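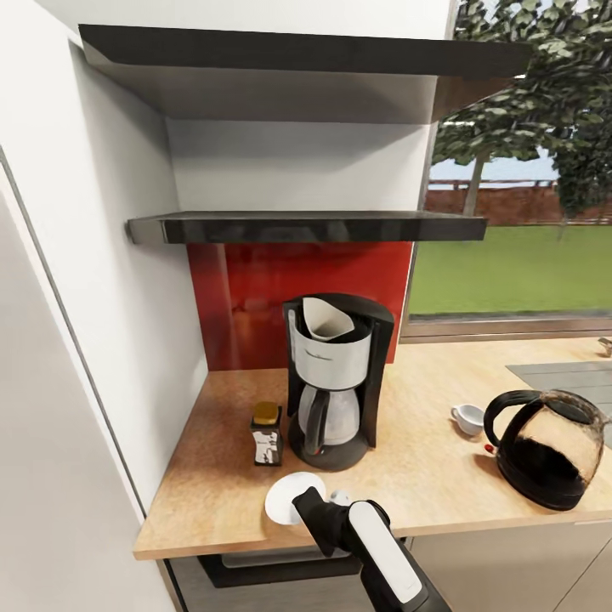 Shop > Home Robots > Software & Add-Ons > Gedia Kitchen Pack

Gedia Kitchen Pack for two-arm robots

Can a machine do your morning kitchen chores yet? I've been selling this stuff for years and my answer is still "some of them, if you're patient!" Gedia is the chore pack I recommend most. You get 26 ready-made tasks (wiping, stacking, putting dishes away, coffee duty) plus a practice kitchen on screen, so you can try everything before a real mug is at risk.

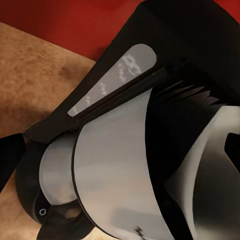
Coffee duty is the one everybody asks me about. I scored it over 51 practice runs and it finished 18 of them, so no, I wouldn't fire your barista. Shiny stuff is hard on robot vision, and a stainless steel carafe tucked under a black housing is about as mean a test as I can think of. Filling and pouring are still in beta.

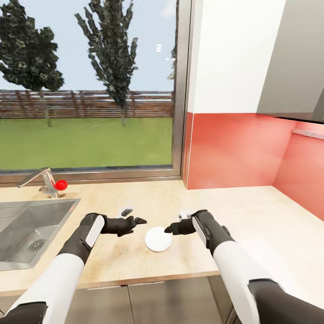
Two grippers, one small white disc, simulated kitchen.

Flat things are my other gripe. Getting a fingertip under a thin edge takes ages, and I'd do it by hand if company's coming. Cups and jars go much better! Updates are free for 9 months, and the April one made stacking a lot less nervous.

Comments

Widad Issa: Bought it for the dish tasks. Slow, but I run it at night so who cares.

Senthil Murthy: Any word on laundry? I'd pay double.

Widad Issa: Same, folding please!!

Related items
Irkitz Soft Fingertips
Siliņa Counter Mount
Zultutura Practice Laundry Room (preorder)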